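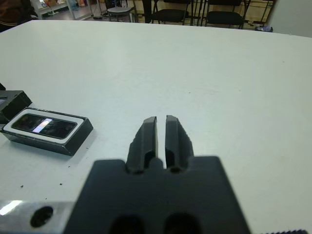 Workshop > Tips > Robot club

Keeping a robot arm table fit to use

Reading time: 4 minutes

I help out with an after-school robotics club, and we've got one arm, one white tabletop and far more kids than either of them can handle at once. Most of what I've learned has nothing to do with code. It's housekeeping, really – the same sort of thing you'd do for a sewing table or a kitchen bench – so I've written it up for anyone setting up a club or getting a team ready for the Trundska challenge.

Wipe the table more often than you think

White matte tops are lovely to work on because small parts stand out, but so does every crumb and speck. You can see a few on ours, mostly down the left side. The wrist camera sees them too, and one of our student teams lost a whole afternoon to a sorting program that kept getting excited about a bit of eraser.

We use a barely damp microfibre cloth, then a dry one. Skip the spray cleaners with a shiny finish. I tried one in November and the glare was awful (plus the blocks slid all over the place). If you must use soap, a drop in a bowl of warm water is heaps, and put it on the cloth, never straight on the table.

Snacks stay in the hallway at our club. I gave up on "just be careful" pretty quickly!

Watch out for shiny things

Anything glossy can throw a light back at the camera. The flat black box on the left of our table has a glossy panel on top, and there's a bright white patch of reflection sitting right in the middle of it. The silver bracket down near the gripper does it as well. To a beginner's program, a bright white patch and a bright white block are the same thing.

A few cheap fixes:

- Turn the shiny thing a little and check the view again. Sometimes that's all it takes.
- Lay a scrap of dark felt over any panel you don't need to see.
- Matte masking tape works on metal, as long as you keep it well away from joints and screws.
- If you've got blinds, pick a position and leave them there for the whole session.

Look after the fingertips

Our gripper has two black fingers with squared-off tips, and everything the kids do ends up depending on those tips. I get the students to close the fingers slowly on a strip of plain paper and give it a gentle tug before each run. If it slides straight out, the tips get a wipe with a cotton bud and a little rubbing alcohol. Check your maker's guide first, though, as some coatings don't like it.

Power goes off before anyone's hands go near. Our rule is one person at the switch and one person cleaning, and they say it out loud to each other. It feels a bit silly the first few times and then you stop noticing.

Have a look in the gap between the fingers as well. Bits of tape and paper love it in there.

Mark where things live

When a program worked last week and doesn't now, the first thing I check is whether something got bumped. We put small corners of painter's tape around anything that's meant to stay put, and the students write the date on the tape in pencil. Painter's tape peels off clean if you swap it every 15 days or so. Leave it on all term and you'll be scrubbing, ask me how I know.

Parts that aren't being picked up go in a tub. We use the Kumden stacking ones with the lids, and each team has its own colour. The fasteners alone came to 452 pieces when one team counted them for a stocktake, so please don't try keeping them in a single ice cream container like I did.

Sort out the floor too

Cables wander. Ours like to gather around the base of the stool, and a stool leg on a cable is a good way to yank something you'd rather not yank. Hook-and-loop ties every arm's length help a lot, and so does giving the stool a fixed spot. Chairs go well back from the table while the arm is moving, and anybody waiting their turn sits down. Bags go against the wall.

Keep a grubby little notebook

We have a paper one on a string. Each team writes what they ran, what went wrong and what they cleaned. The Clidar team (they named themselves, I had no say) once sorted out a wobbly pick by flicking back a few pages and finding that someone had loosened a finger screw and forgotten to do it up. Pencil, by the way. Pens wander off even faster than cables.

Next on my list is a decent cover for the arm over the holidays. I've been using an old cotton pillowcase and it does the job, but the fluff is starting to bother me, so I might run something up out of a worn-out bedsheet.

Contact | © Antoniuk Workshop Notes | Back to top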